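Banisus hand grippers, the pair — two months in

I bought the Banisus twin set in May to replace our old Wetero ones, and I've now had them apart often enough to have opinions. Mostly good ones! They come as a left and a right, and setting up means pairing each to the base, zeroing the jaws and running the Monti calibration routine, which took me 39 minutes the first time (I'd skipped a page).

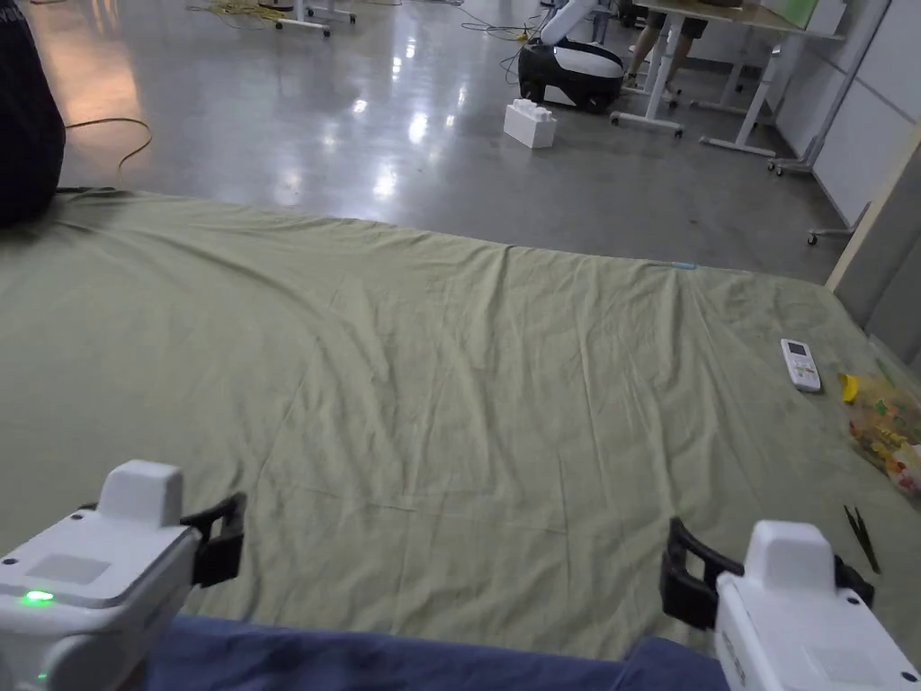
Zeroing is the fiddly bit. You close the jaws fully, wait for the beep, open them, and do the whole lot again if you so much as breathe on the trigger. Two goes usually does it. The jaw screws were a touch loose on mine out of the box, so check those before you calibrate.
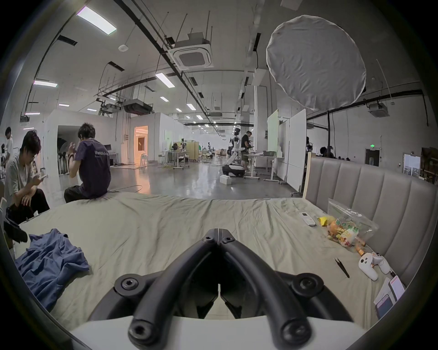
Do you need to recalibrate after changing a finger?
Every time, I'm afraid, though the short routine is enough and takes 7 minutes.

Spares are where I grumble. A finger set from Plalberg was £561 delivered, and the packet had no screws in it. I reused the old ones with a dab of threadlock — fine so far.
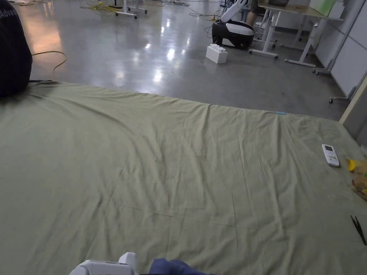 Remote and tweezers on the green sheet, ready for picking up.

Cleaning is easy enough, just a dry brush round the joints and a wipe of the housing, and I do it at the end of each day because fluff gets into everything.
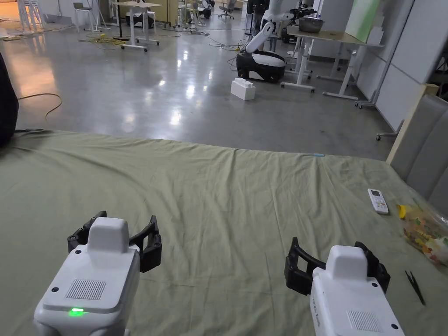 Grip strength comes set far too high for my taste, and I turned it down before trying anything squashy. My usual check after a service is to work up from hard things to soft ones. An air-con remote is a good starter, tweezers are a proper test of whether the tips line up, and a bag of sweets in crackly wrappers soon tells you if you've still got too much squeeze. Four stars from me, and it'd be five with screws in the packet.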